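2026-09-15

Dye bench, second round on the madder vat. Ineke Schouten was out in the morning so I did the scouring alone and she joined for the mordant weighing.

Started from the Cendero skeins, the undyed two-ply. Scoured in soft water with a little neutral soap, held just under a simmer for an hour, then left in the pot to cool. The rinse water was still slightly yellow on the third change, so I did a fourth. The last lot from the same supplier came clean in two. Worth asking whether they changed the spinning oil.

Dry weight after scouring: 261 g. Alum went in by the usual percentage, cream of tartar at half that. I dissolved the alum separately in hot water this time and poured it in through a sieve. No grit left on the bottom of the pot afterward, which was the complaint in the last entry.

Madder is the Tikau root, ground coarse. Soaked overnight in a closed jar. Smell was fine, a bit like wet hay. The Gillico powder is still on the shelf but I don't want to mix the two until we have a clean result from each.

Heating notes:

- brought up slowly, lid off, stirred at every check
- held at 65 C for the first hour
- crept up to 70 C when I was on the phone, turned down right away
- heat off in the afternoon, skeins left in the bath

The old notes say anything much over 70 gives brown. I pulled a test strand right after the creep and it looked brick red wet, a little more orange than I want. Can't judge until it dries. Ineke thinks the orange comes from the water and has nothing to do with the temperature. She wants to add chalk. I'd sooner run one bath with chalk and one without, same root, same day, so we can stop arguing over it.

Hot plate: the dial reads low. Set to 60, the probe in the pot said 65. Wrote the offset on tape and stuck it to the side. If the tape gets wet again, please just rewrite it.

Went through the sample cards in the afternoon. The Abu Hammour order is still the one that matters. They want a flat mid red with no variation from skein to skein, and our dip from the first round is close but too pink next to their swatch. Light-fastness strips from the first round have been in the window for 2 weeks. Covered half and open half look the same to me for the madder. The weld has faded on the open side, more than I expected.

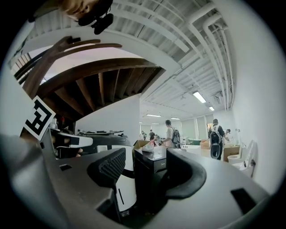
Cards need a fixed format. At present some have the mordant on the back, some on the front, and three or four have nothing but a date. Proposal: fiber, mordant, dyestuff, bath temperature and water type on the front, strand tied through the hole at top left. Ineke has a stamp from her old shop that might do for the grid.

Stock check while I was at it:

- alum: 1,000 g, unopened bag
- cream of tartar: about 93 g, order more
- chalk: plenty
- pH strips: one roll, the old roll is stained and should go in the trash

To do next:

- lift the skeins in the morning, drain, air for a day before washing
- dry the test strand away from the heater and put it against the Abu Hammour swatch in daylight
- weigh out the split batch, chalk and no chalk
- ask Cendero about the spinning oil

Spent bath goes in the lidded bucket - don't pour it out, I want to try it for a pale exhaust bath on the leftover silk.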